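Home | Units | Timetable | Readings | Contact

Category: Workplace Practice 2 - Handouts

Week 2: Setting up a shared workspace
Tutor: Esmaeil Kiani

Hot-desking moves the cost of tidying from one person to everyone. At the Fallelton office, staff share tables by booking, and most complaints in August were about the state a table was left in. Noise came a distant second.

Key terms
Reset - returning a table to its agreed state before the next booking.
Reach zone - the area a standing or seated person can work in without leaning.
Handover gap - unbooked time between two users. Fallelton allows 20 minutes.

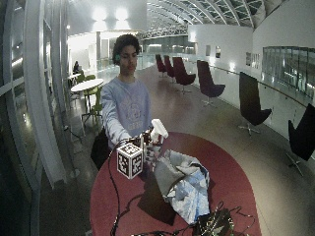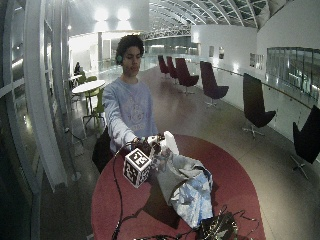
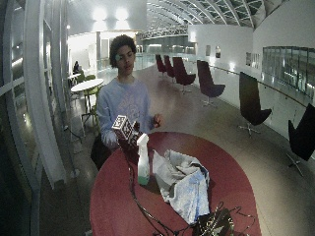

Working while standing at a round table.

Table height matters more for standing work. If the surface is too low, the neck and upper back do the adjusting. Schwerdtfeger's notes (in your reader) suggest organising items by how often they are handled, with the most used closest to the body.

Round tables have no obvious "front", so two users can disagree over where one place ends. Labelled storage nearby helps - so does a written reset list.

For the tutorial
Read the Clando case, 30 minutes. Draft a reset list for one shared table you use. Maximum 100 words, bring a printed copy.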